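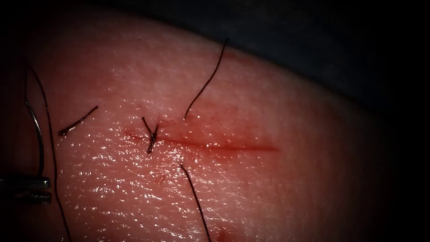
Figure 1. Tissue with a thin incision, dark background.

Setting up the Holix kitchen screen

2 shares | 3 comments

Please finish the printer section before you begin. The restaurant must be closed for orders during this work, so the best time is the morning, before the first delivery.

1. Fix the screen to the wall at the height of the cook's eyes. Keep it away from the fryer and the dish sink.
2. Connect the power cable, then the network cable. Wait until the Vadell logo goes away. It needs around 30 seconds.
3. Enter the name of your restaurant exactly as it is written in the order program.
4. Choose the station: Grill, Cold or Pass. One screen can show two stations, but the letters become small.
5. Send a test order from the dining room tablet and press Done on the kitchen screen.

CAUTION: Do not clean the screen with oven spray. Use a soft cloth and a little water, with the power off.

Note: If the test order appears two times, the same station was chosen on two screens. Go back to step 4 on one of them.
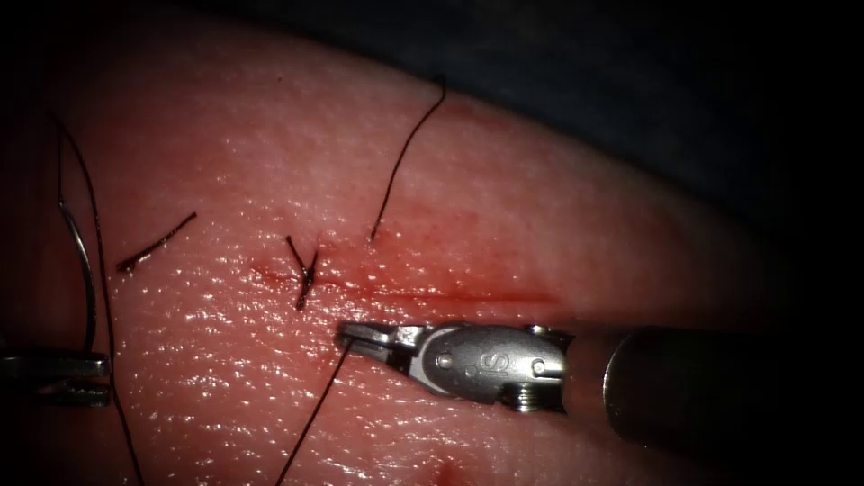

Can I change the menu while the kitchen is working?
Wait until the last open order is closed. New dishes are shown only after the screen is started again.

Setting the divider line

6. Open Display, then Courses.
7. Turn on Divider and choose a color.
8. Press Save.
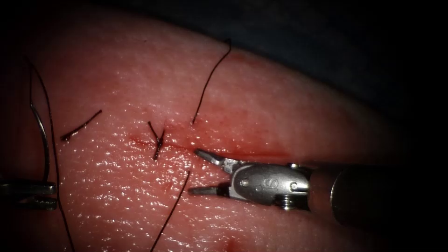 The divider separates starters from main dishes on each order. The cook should find it quickly also when the list is long. Choose Thin first. On the order it will run straight from left to right in the middle, much as the thin red line does across the tissue in the picture, and it takes no space from the names of the dishes. If your cooks stand more than three steps from the screen, choose Wide.

Note: The color of late orders is set separately under Alarms. Do not use the same color for both.

Checked with the kitchen team of Jusari by Ga-eun Sun. Questions about wall mounting: Abelardo Inga, Vadell support.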